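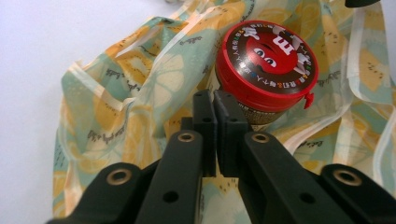
Small Containers, Empty Jars and Tins: How I Clean Them and Use Them Again

Mar 21, 2018

In my kitchen there is one low shelf for empty containers. Jam jars, candy tubs, coffee tins, spice bottles, everything goes there first and waits. When the shelf is full I wash them all in one evening and decide what stays. I have done it this way for several years and I want to write down the methods, because friends ask me by e-mail and I always answer the same things.

Before you start, sort

Put the glass in one group, the plastic in another, the metal in a third. Each wants different water. Glass can take it hot, if you warm it slowly. Thin plastic goes out of shape in very hot water, and then the lid never closes again. Metal tins should stay in water for as short a time as possible, since the rust begins in the seam at the bottom where you do not look.

Throw away or recycle at once:
Glass with a chip on the mouth, even a small one.
Tins with rust inside.
Plastic that is sticky after two washings.
Any container that held paint, glue, bleach or insect poison. Do not wash these for other use.

Taking off paper labels

Fill the jar with warm water, close it, and lay it in a basin of warm water with a spoon of washing soda. After half an hour most labels slide off in one piece. If the label is the shiny kind, scratch it first with a fork so the water can go under.

What remains is the glue. I mix cooking oil and baking soda, the same amount of each, until it looks like thick cream. Spread it on the glue with your fingers, go away for 20 minutes, then rub with a rough cloth. Wash with dish soap two times, or the jar will be slippery in the hand. On plastic I use only oil without the soda, because the soda leaves fine scratches.

A hair dryer also works well on price stickers. Warm the sticker, lift one corner with a fingernail and pull slowly. If you pull fast it tears and you start again.

Smell

This is the most difficult part. Pickle jars and garlic jars keep their smell mainly in the lid, in the soft ring on the inside. My first advice is to smell the jar and the lid separately. Very often the jar is already fine.

For the lid: soak overnight in one part white vinegar and three parts water, rinse, and then leave it outside in the sun for a full day with the inside facing up. In July one day is enough. In winter I leave it on the window sill for several days and it is not as good.

For plastic containers: fill with crumpled newspaper, close the lid, wait two days. Change the paper one time. My aunt used dry tea leaves for the same purpose and it also works – but then you have tea leaves in all the corners.

For coffee tins: do not fight it. Keep coffee in them, or use them for things that are not food.

Drying

Most people wash well and dry badly. A jar that looks dry can have water under the rim, and flour or sugar put into it will make lumps in one week. Stand the jars upside down on a rack for the first hour, then turn them up so that the damp air can leave. Keep the lids off until the next morning. Tins I put in the oven when it is cooling down after baking, with the door a little open. Plastic never goes in the oven, of course.

Do not store empty containers closed. They get a stale smell, also the clean ones. I keep all my lids in a shoe box, the big ones at the bottom.

What to keep in which container

Wide glass jars: rice, lentils, sugar, anything you take with a scoop or a spoon. Your hand should fit in the mouth, otherwise you cannot wash it properly the next time.

Narrow glass jars: whole spices, dried mushrooms, bay leaves. Keep them away from the window, the light takes the color and then the taste.

Candy tubs and other plastic tubes with a lid: these are very good in the drawer with small things. Rubber bands, birthday candles, clips for bags, thumb tacks. If there are children in the house, do not put medicine, batteries or screws in a container which still looks like candy. Take off the print or use a different one. I am strict about this.

Flat tins: sewing needles, fuses, spare keys. A thin piece of cork or felt on the bottom stops the noise when you open the drawer.

Large tins: cookies, if the lid is tight. Put a sheet of baking paper between the layers, and never keep soft cookies and crisp ones in the same tin, they become all soft.

Labels of your own

I tried many. Masking tape and a soft pencil is still the best for me. It comes off easily, it does not leave glue if you change it every few months, and you can erase. Write the name and the month you filled it. Put the tape on the side of the jar and not on the lid. Lids change places.

For the workshop shelf I use the white cloth tape from Bastden, which stays on even with oil on the fingers. It is more expensive and it does leave glue after a year or so.

How much fits

It helps to know the size of your containers before you buy in bulk. Fill the jar with water to the neck, pour the water into a measuring cup and write the number under the jar with a marker. My most useful size is 300 ml. It takes the dry beans for one soup, with a little space on top.

Do not fill to the edge. Leave a finger of space, and two fingers for flour, which always flies out when you open.

Moths and other guests

If you have had pantry moths once, you look at every jar differently. A screw lid alone is not always enough, the larvae can walk along the thread. When I bring home flour, nuts or dried fruit, it stays in the freezer for some 50 hours before it goes in a jar. Let it come back to room temperature in the closed bag, or it takes water from the air.

Every spring I take all the jars out, wipe the shelf with vinegar water, and look in the corners and in the holes for the shelf pins. The holes are important. Use a cotton swab.

Lids that do not open

Hold the lid under hot water for one minute and try again with a dry towel. Or put a wide rubber band around the lid, it gives grip. Knocking with the handle of a knife at the edge helps also, but I have bent lids this way, and a bent lid is finished.

To avoid it, wipe the thread of the jar each time you close honey, syrup or jam. With tins, rub a little candle wax inside the edge of the lid. It opens smoothly for months.

Lids that do not close

Usually there is something dried in the groove. Clean it with an old toothbrush and warm water. If a plastic lid has become too wide, put it in hot water (not boiling) for a minute, press it on the container, and cool everything under the cold tap. It works perhaps in half of the cases.

Replacement lids are sold separately. I have used the ones from Lastent for glass jars and they close well, but measure the mouth of the jar from outside edge to outside edge before you order. I ordered too small the first time.

How many to keep

My rule is the shelf. What does not stand on the shelf goes to recycling the same evening, also the pretty ones. The only exception is before jam season, when I let the jars stand on the floor in the hall until the fruit is ready.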